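Good practice for hand-held grippers

The Nuvlow code is a short set of house rules for people who teach robots by hand. I first used it in March, and Tatu Massawe's copy is still my favourite (very scribbled on!).

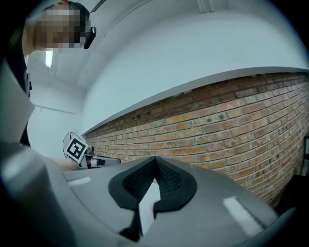
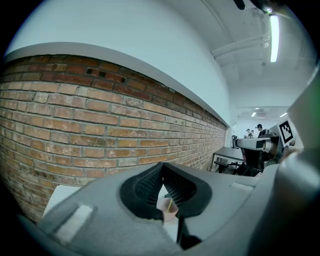

Black finger pads on a grey gripper, with brickwork behind, in both views.

How often should the pads be checked?
Every 50 runs, and again after any knock. The code says to swap both pads at 300 runs, even if they look fine.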